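**Balloons at the street party: yes, no, or are we really doing this again**

**wattlebird_dot** wrote:

The January street party on Darkard Crescent is coming up for planning and I've been handed decorations, having made the mistake of sitting near the door at the meeting. Last time we had balloons on every letterbox and by teatime half of them were in the creek reserve. I fished out what I could with a pool scoop.

So I'm asking before I buy anything. Does anyone still do balloons outdoors? The party shop in Jernthorpe will do me a bag of 300 for not very much, and the label says biodegradable, which I gather means something different to everyone.

I've got a few left over from last time as well. They still blow up fine. 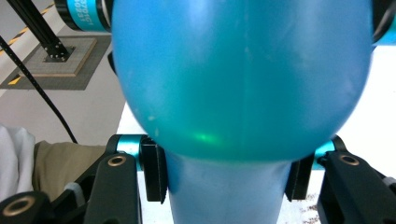 *One of the blues, blown up*

Colour is sorted if we go that way. Anything but is what I'm asking about.

---

**gumboot_phil** wrote:

Biodegradable in the sense that I am biodegradable. Give it time.

We banned them at the cricket club after a bloke's kelpie ate one. Dog was fine. Bloke was out of pocket for the vet and brought it up at every training session until he moved to Clidosberg. Go bunting. It goes up, it stays up, you wash it and put it back in the tub.

---

**marg_in_unit_2** wrote:

It's a kids' party with a jumping castle and a man burning sausages. Let them have balloons. I've lived on that street long enough to remember when the entertainment was a hose.

Tie them on properly and pick up the bits. The ones in the creek last year were in the creek because they were done up with curling ribbon by somebody in a hurry, and I'm not pointing fingers, I'm just saying I was in charge of ice.

---

**wattlebird_dot** wrote:

I was in a hurry, Unit 2, because the ice was late.

---

**saltbush_sam** wrote:

Putting my hand up as the person who does the creek clean-up mornings. Ribbon is worse than the rubber, in my view. It wraps around the reeds and you can't get it out without taking the reeds as well. If you must have balloons, cotton string, no ribbon, no plastic sticks, no helium. Air only. They hang like sad fruit but they don't leave the suburb.

Also check your council's rules before you buy 300 of anything. Ours has a form for releasing them and a different form for displaying them, and the second one asks whether you intend to do the first.

---

**gumboot_phil** wrote:

"Hang like sad fruit" is going on the invitation.

---

**tinker_of_rowe_st** wrote:

Going to disagree with the bunting crowd. Bunting looks lovely in a photo of an English village. On our street it looks like a used car yard. I spent a whole Saturday sewing 130 triangles out of old doona covers and my own sister asked what we were selling.

What worked for us was fewer balloons and closer together. One big bunch at the gate, one over the cake table, both in the shade. Heat is what kills them. Anything in full sun goes off like a cap gun by eleven, and then you've got toddlers crying and bits of rubber in the coleslaw.

A few things I learned the hard way:

- Don't fill them right up. Leave some give, especially if it's going to be a hot one.
- Hand pump. Your cheeks are not up to it, whatever they told you in Year 9.
- Keep them off the grevilleas and anything else with opinions.
- Blow them up the same morning. Overnight ones get that tired look. 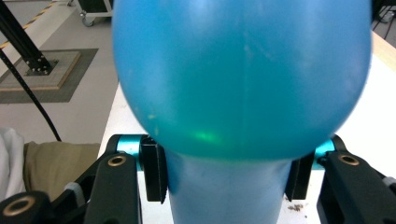 And put one person on pack-up before the first beer is opened, by name, in writing. We used the back of the raffle sheet. When I asked for general help "at the end" I got two kids and a greyhound.

---

**marg_in_unit_2** wrote:

Agree on all of that except the greyhound, who I'm told was very useful.

---

**rønning_refugee** wrote:

Formerly of the Rønning estate, where the residents' association once spent over 3000 dollars on festoon lighting and then couldn't agree whose power point it should run from. It's still in a garage. I'd take the bag of balloons.

Serious suggestion though: paper lanterns. Flat pack, reusable, no popping, and the kids can draw on them, so that's an activity and a decoration for one lot of money. Downside is rain. If it rains you have papier-mâché.

---

**saltbush_sam** wrote:

Paper I can live with. Paper in a creek is just a letter to the yabbies.

---

**gumboot_phil** wrote:

Lanterns in a January northerly. Good luck. You'll be collecting those from Clidosberg too, say g'day to the bloke with the kelpie.

---

**wattlebird_dot** wrote:

Right, where I've landed:

1. Lanterns along the fence, drawn on by kids, tied at top and bottom for Phil's benefit.
2. Two bunches of balloons, air only, cotton string, in the shade. I'll use up the leftovers first and buy a small packet if I'm short.
3. No ribbon. I've put the roll in the op shop bag.
4. Bunting only if Rowe St wants to lend me the doona covers.

Unit 2 is down for pack-up. It's in writing now.

---

**marg_in_unit_2** wrote:

I'm doing ice.

---

**tinker_of_rowe_st** wrote:

You can have the bunting. You can keep the bunting. There's a bit missing near the end where the cat got at it.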